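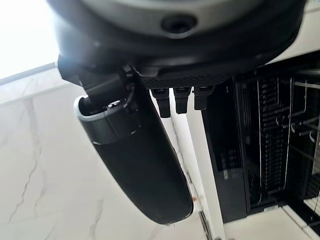 Tastville — Sunday, November 29, 2020

Section 6. Setting Up Your Judico Home Water Softener

Read this section through once before you open the shipping box. The Perron valve head is packed separately from the tank and has its own parts bag.

Choosing a spot

Set the softener on a level floor near the main water line and a drain. Leave space to lift the salt lid all the way. Do not install it where the temperature can drop below freezing.

Connecting the water

1. Shut off the main water supply and open the lowest faucet in the house.
2. Turn off the water heater.
3. Fit the bypass valve to the back of the valve head. Push both clips in until they click.
4. Connect the supply line to IN and the house line to OUT. Arrows are molded into the bypass.
5. Run the drain hose to a floor drain or laundry sink and secure it with the strap.

CAUTION: Do not solder pipe while it is attached to the bypass valve. Heat will damage the seals.

Adding salt and starting up

6. Pour in 80 pounds of pellet salt. Do not use rock salt.
7. Set the bypass to BYPASS, then open the main supply slowly and check for leaks.
8. Move the bypass to SERVICE a little at a time — opening it fast can disturb the resin.
9. Plug in the transformer and set the clock.

NOTE: If the display shows code 381, the drain hose is kinked or set too high. Straighten it and press RESET.

Replacement clips are sold by Ernness under part number 899.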